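Oment影业宣布剧情长片《Votgate》定档 Karim Srour首执导筒

2018年7月13日,星期五

Oment影业今日宣布,由Karim Srour执导、Ghada Yammine主演的剧情长片《Votgate》已完成全部后期制作,将于今年秋季在院线公映。影片的国际发行事务由Flomico发行公司负责,院线排期及各地区上映日期将由该公司另行公布。

《Votgate》讲述一座港口小城的广播电台在停播前最后六天里发生的故事。Ghada Yammine在片中饰演夜间节目主持人,在整理旧日录音带时,她发现其中一段从未播出的访谈与自己家族的往事有关,由此重新面对多年未曾联络的姐姐。影片片长两小时,以阿拉伯语和法语对白为主,公映版本将配有中文及英文字幕。

本片是Karim Srour首部独立执导的长片。此前他长期从事剪辑工作,并曾拍摄三部短片。剧本由其本人撰写,前后历时三年,其间数易其稿。影片主要场景在Abou Jaoude摄影棚内搭建,外景部分则在沿海地区取景。全片拍摄周期为60天,混音及调色工作已于今年6月结束。

Oment影业表示,公司自剧本阶段起即参与该项目的开发,并为影片提供了全部制作资金。公司对剧组在拍摄期间所表现出的专业水准予以高度评价,并向在取景过程中给予协助的各有关方面致以谢意。

在音乐方面,影片采用小型室内乐编制,配乐全部为原创。片中电台节目所使用的片头曲、报时音乐及多段广告歌曲,均由作曲团队依照上世纪七十年代的广播风格重新创作和录制。原声音乐专辑计划与影片同期发行,曲目单将在上映前公布。

Ghada Yammine此次为参演该片,提前两个月进入播音训练,片中所有主持段落均由其本人现场收音完成,未作后期配音。该片亦是她在连续出演多部电视剧集之后,首次在院线长片中担任主角。
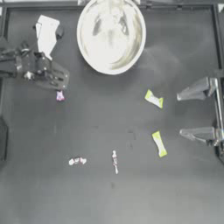
Karim Srour说,他写剧本时最先确定的是主持人的声音,情节都是后来才有的,因此选角时他请每位演员在关了灯的房间里朗读同一段天气预报,听完Ghada Yammine的录音后便没有再安排其他人试读。他还表示,希望观众在影院中能够留意片中那些无人说话的时刻。

影片首支预告片将通过Oment影业官方网站及各合作院线发布。正式海报与剧照将同步向媒体开放下载,媒体在使用时请注明出处,并不得对剧照进行裁切或改色。

公映前,Oment影业将与Flomico发行公司共同举办媒体专场放映,主创人员将出席映后交流。有意参加的媒体须提前登记,每家媒体限两人入场,放映期间禁止录音录像。主创人员的单独采访申请由Flomico发行公司统一受理,采访提纲请随申请一并提交。

媒体联络:Oment影业宣传部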